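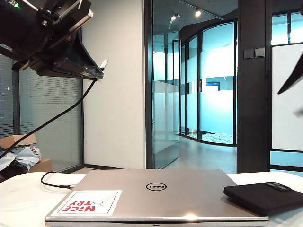 Zomivov, the free calendar and reminders app for Android, got its first update of the year on January 15, 2025, and the main change is to its home screen widget. The month view can now be resized to fill the whole screen or shrunk down to a strip one row high. The old widget came in two fixed sizes, and users have complained about both since the app launched. There are also new background styles to go with it, including a pale gray one with fine horizontal lines, much like the slats of closed window blinds. The lines sit behind the dates and can be made fainter with a slider in the widget settings.

The update is version 313 and is going out in stages. Ineck, the company that makes the app, said it should reach all users by the end of the month. Anyone who doesn't want to wait can join the beta channel from the app's store listing, where the same build has been available since before the holidays.

Geeta Khurana, product lead for Zomivov, said the widget had been rewritten from the ground up. "The old code was from when we only supported phones," she said. "Every time somebody opened it on a tablet, the last week of the month went missing. We patched that three times and then decided to start over."

Reminders have changed too. A reminder that is dismissed by accident now stays in a list at the top of the app for 29 minutes, and a tap brings it back. Snooze times can be edited, so the default choices of five minutes, one hour and tomorrow morning can be swapped for anything the user likes. Repeating reminders can be paused for a set period without deleting them, a feature Ineck first promised last July.

Shared calendars now hold up to 200 people. Iwona Cieślak, who handles user support at the company's Partington office, said most of the requests for a higher limit had come from sports clubs and schools. People added to a shared calendar can be given permission to view events, edit them, or only add new ones. Existing calendars keep their current settings.

Some older phones are being left behind. The new version needs Android 9 or later. Phones on earlier versions will keep the app they have and will continue to sync, but they won't get the new widget or the custom snooze times. Ineck has not said how long that will last.

A few problems have already been reported by beta users. On some phones with a third-party launcher, the widget goes back to its smallest size after a restart. Wojciech Czerwiński, a developer on the project, wrote on the support forum that a fix was being tested and would be in the next release. Until then, he suggested removing the widget and adding it again after the update is installed. Colors for imported calendars may also need to be set again by hand.

The update does not change the price of the paid plan, which adds file attachments and a web version. An iPad version of the new widget is planned, Khurana said, but there is no date for it. The full list of changes is in the app under Settings, then About.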